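Teaching a Two-Arm Setup to Open a Drawer and Fill a Tray
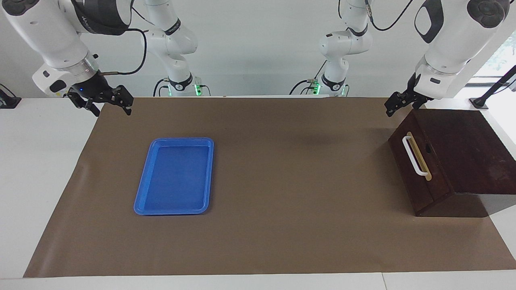 My table before a take: blue tray on the left, dark wooden box with the white handle on the right, both grippers open.

I get asked a lot how I record demos for tabletop jobs, so let's do the one I've been stuck on all January (send snacks!). The plan is simple enough: one arm pulls the handle on the box, the other takes out whatever I've hidden inside and drops it in the tray.

First, lay down a mat. Mine's plain brown and a bit creased, and I'm fine with that. Put the tray where one arm can reach it without stretching, and turn the box so the handle faces in toward the middle.

Next, park both arms up high with the grippers a little open. Start every take from that same pose, please. I skipped this on my first 17 takes and had to throw out the lot.

Now grab your remote controls and go slow. Slower than that! Bring the gripper in level with the handle, close, wait a beat, then pull straight back. If the box slides along with it, stop and start over, don't try to save it.

Between takes I nudge the box an inch or so and turn it a touch. My friend Candela Aranda never moved hers, and her trained arm would only open a drawer in that exact spot.

I have 104 good takes in the folder called Mamon, and I'm going for 316 before I train again. Save after each one, and name the bad ones too so you can find them later.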